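4.2 The pump that only runs at night

Of all the complaints raised on the Grakside owners' board, the one that drew the longest threads was also the smallest. The water pump runs for a second or so when no tap is open, stops, and then does it again. By day it goes unheard. At 3 a.m., with the owner's head on the other side of a thin panel from the motor, it becomes the most important sound in North America.

We read 200 posts on the subject. The cause is well understood. The pump is switched by pressure, so if pressure drops between the pump and the taps, the pump wakes up to restore it. Either water is leaving the system somewhere, or it is slipping backward through the pump's check valve into the fresh tank. Testing which of these is the case takes one shutoff valve and a quiet evening. It was suggested early in most threads and then passed over in favor of buying something.

The usual purchase was a new pump. Owners of the older Baltard coaches were especially quick to blame the factory unit, which had by then run without complaint through several sets of tires. When the new pump cycled too, the next purchase was an accumulator tank. An accumulator does make the pump run less often, so the noise is reported as fixed. The leak, if there is one, carries on in private.

A smaller group went after the noise itself and left the cause for another trip. Their methods are recorded in the threads in great detail: rubber feet, a square of carpet, a loop of flexible hose in place of the rigid line, and whatever soft goods the bedroom cabinet could spare. We coded these as "muffling." Muffling had the happiest authors in the sample.

Figure 2. Folded cloth.
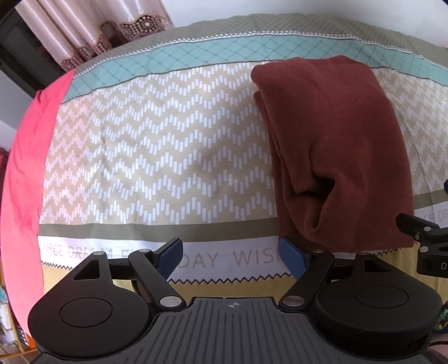

Negin Shirazi, on reading a draft of this section, objected that we were being unfair to the mufflers. A pump that cycles twice a night and leaks nothing onto the floor is annoying and very little else, she wrote, and a person who has driven 2,000 miles to look at a canyon is entitled to solve the problem they have, which is sleep. She added that she had muffled her own pump and would do it again.

We accept the point, with one reservation. The muffled pump is also the pump that can't be heard when something does go wrong. Two owners in the sample found a loose fitting only when the floor beside the bed went soft. Both had been very pleased with their carpet.

The threads also show how advice ages. Volodymyr Nechyporuk's instructions for cleaning grit out of the check valve were posted in reply to a question from the Gostness rally and are, as far as we can tell, correct. They were copied into later threads with a step missing, then with two steps swapped, and finally as a single line telling the reader to "clean the valve."
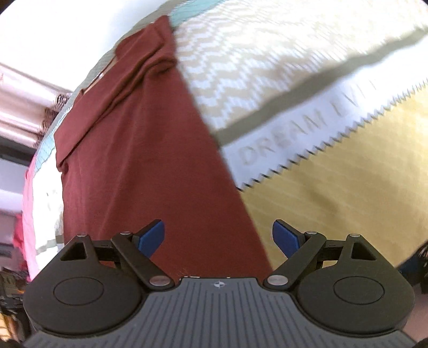

By that stage the advice no longer said to shut off the supply and open a tap before taking the pump head apart. Readers who followed it learned about stored pressure by a more direct route. Several of them posted again the same evening, at some length.

What the one-line version did have was speed. It could be read on a phone while lying in a wet bay, and it was repeated far more often than the full text. Corrections fared badly. They tended to arrive on a later page, below an argument over hose clamps, and we found no case in which a corrected version displaced the short one. The board has a search box. It returns the short one first.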